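Butcher Block Table Questions, Answered (Mostly)

I get a lot of mail about my worktable, way more than I get about anything I make on it! So I've put the questions that keep coming back in one place. Last updated April 2021.

What kind of table is it?

It's a butcher block top in a pale wood, the kind made from long strips glued side by side. I bought it from a small shop called Fernier, and they cut it to length for me while I waited. The legs came from somewhere else and they're nothing special (gray metal, bolt-on, a bit ugly). I paid 212 dollars for the top and I've never regretted it.

Is it too nice to do crafts on?

I worried about that for the first month and then I dropped a craft knife on it, and that was the end of the worrying. A craft table is going to get marked. If you want a top that stays perfect, get something with a hard coating and put a mat over it.

What finish did you use?

Plain oil, rubbed in with an old T-shirt. I use the one from Cevo that comes in the flat tin, but I've used others and couldn't tell you the difference with my eyes closed. Three thin coats when it was new, a night in between each one, and then a fresh coat every December when I clear everything off for the holidays anyway. Put the oily rags outside to dry flat, please, and don't ball them up in the trash. They can heat up all by themselves and catch fire.

How do you keep the middle clear?

Everything goes to the back! I'm serious, that's the whole system. Whatever I might reach for lives along the far edge, and the middle is for the thing I'm working on.
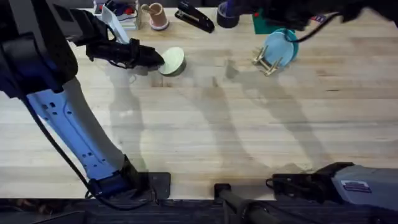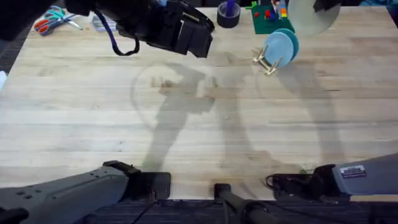 My rule for the back row is that small things need a home that stands up by itself, or they roll off and I find them in the spring. Cups are great for this, and so is anything with a hole in it. The purple marker or stick standing in the middle of the roll of dark gray tape is a trick I'd recommend to anyone, and the tan cup with the thin wooden stick leaning out of it works the same way. Scissors can lie flat, they don't go anywhere. I like having two pairs with different handles, teal and orange, so that one can be for paper and the other for everything else (I'm strict about this and you should be too).

Do you let kids use it?

Yes, all the time. The building bricks have a place at the back with everything else, on their green baseplate, and the baseplate is worth having because you can pick up a half-finished build and move it without any tears. Paint is fine too if you wipe it up soon. Permanent marker, less fine.

How do you get glue off?

Let it dry all the way, then slide a plastic scraper under it, going along the grain. An old gift card does the job. If you go at it while it's still gummy you'll just push it into the wood. For anything left over I use fine sandpaper, very lightly, and dab some oil on the spot afterward. It'll look a little different from the rest for a couple of weeks and then it blends in.

What about the darker streaks? Is that damage?

Nope, streaks like that are just in the wood. The worn patches are wear, though, and I leave them alone.

Would you get a drawer unit for underneath?

I tried one, the Nevero with 13 drawers, and gave it to my sister. I'd put something in a drawer and forget I owned it. If you're a person who labels things, you might love it! I'm a person who needs to see the tape to remember I have tape.

How heavy is the top?

Heavy enough that you want two people and no stairs. Mine took two of us and a lot of stopping.

Can I send you a picture of mine?

Please do. I can't answer everybody, but I look at every single one, and if you've found a good way to store rulers I'd really like to hear it.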